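Kids eating in bed – where do you draw the line?
Parkance Home Forum > Cleaning & Laundry

Kurndale
Posted February 28, 2018
My son's bed has turned into the family snack bar. I go in to change the sheet (the one with the little cars and trucks, he picked it) and I'm fishing out trash before I can even find a corner to pull. Empty plastic bottle, paper cups tipped over, jelly cups, wrappers.
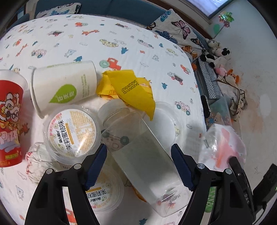 So I made a rule, bottle with a cap is fine, everything else stays in the kitchen. It lasted 4 days. My husband says I'm fussing over nothing – am I?

Chauke
You're not fussing! Jelly cups are the worst. The juice gets on the sheet and then it's on the pillow, and then it's in somebody's hair. We banned all food upstairs last May and I don't miss it one bit.

Grundier
Gonna disagree. It's a sheet, it washes. I put a small trash can right by the bed and most of it goes in there now. Bans just mean they hide the wrappers under the mattress.

Chauke
Or they learn to eat at the table? Mine did. And a trash can by the bed is an invitation if you ask me.

Grundier
Mine have been snacking in bed for years and we've never had an ant. To each their own.

Kurndale
Ok, the hiding part worries me, he would totally do that. Going to try the trash can first. Does anyone rinse the jelly cups for recycling or just toss them?

Grundier
Rinse the cups, peel the lids off, toss the lids. Takes a second.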